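Visit to the Lallel open lab, Olville
March 18, 2022

Our group came to Olville by the morning bus, and Krisztina Kelemen met us at the door. She works in the manipulation team of Lallel. I wanted to go there since January, when I read their short report about teaching with hand-held grippers.

The method

The idea is simple to explain. A person holds a gripper in the hand and does the task in the normal way. A camera on the tool records everything, and a policy is trained from these recordings. No robot arm is needed during the teaching. For the task with a clothes hanger and a rod, the team collected 146 demonstrations. Ms. Kelemen told us that each one takes 20 seconds if the person is used to the tool, and 40 seconds if not. I was in the second group.

The fingers are orange, soft and ribbed, and on each of them is a small square marker. From the markers the software calculates how wide the gripper is open. Behind the set hangs black fabric, and the letters on it say "Fast UMI".
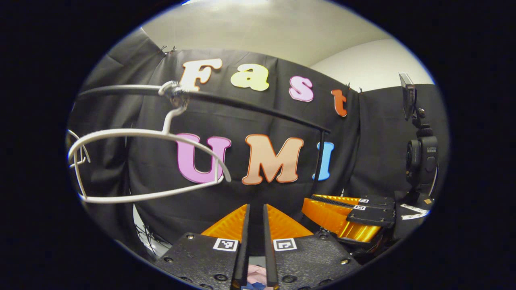 What they found

The result which interested me most was about mistakes. Shiela Dagdag, who trains the models, compared 2 sets of recordings. In one set she kept the demonstrations where the person missed the rod and corrected the movement. In the other set she removed them. The policy from the first set was better at recovering after a miss. She does not want to say yet how much better, as the tests on a second rod are still running.

I asked if the wire hanger is difficult because it is so thin. She said the hook is the bigger problem, it turns in the fingers when the grip is weak.

After lunch we saw the Memum software, where the recordings are sorted and labeled. The visit to the Yousafzai workshop was moved to the next trip.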